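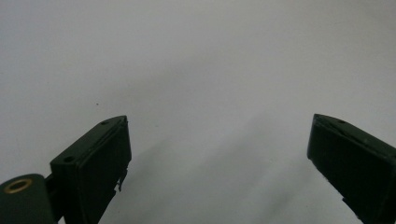 White surface with a small dark speck

Leaflets from a church group outside the school gate, what can I do?
Posted by Drustia, 30/01/2019

Hi all, first post so be kind. For the past fortnight a couple of people from a church group have been standing on the pavement outside our secondary school at home time, handing out anti-abortion leaflets. My daughter is 13 and came home with two of them. I'm not after an argument about the rights and wrongs (I've got my views, my mum has hers, Christmas was lively). I just want to know whether they're allowed to do it and who I ought to ring. The school office said it's off their land so it's not their problem. Has anyone dealt with this?

Stumwood
We had the same thing at ours last year, different lot but same sort of leaflet. As far as I could find out, standing on a public pavement and offering people a bit of paper isn't against the law by itself. Some councils make you get permission to hand out leaflets in certain streets, but there are let-outs for religious and political stuff, so I wouldn't pin your hopes on that one. If they're blocking the path, following kids or carrying on after being told no, ring 101 and say so.

What worked for us was writing to the head instead of phoning the office. I kept it short, 300 words tops, and asked what the school planned to tell pupils. She sent a letter home and had a teacher at the gate for the rest of term. Another parent wrote to the church as well, very politely, and got a decent reply. Keep one of the leaflets, by the way! You'll want the address off the back.

Tatlı
Free country isn't it. Just bin them.

Bundeo
Bit harsh, Tatlı, she only asked who to ring. I'd add that it's worth talking to your daughter about what the leaflet says, whichever side you're on. Mine had loads of questions and I didn't know half the answers, so we looked things up on the NHS site together. Also try your ward councillor. Ours answered in a day and went down to have a word herself.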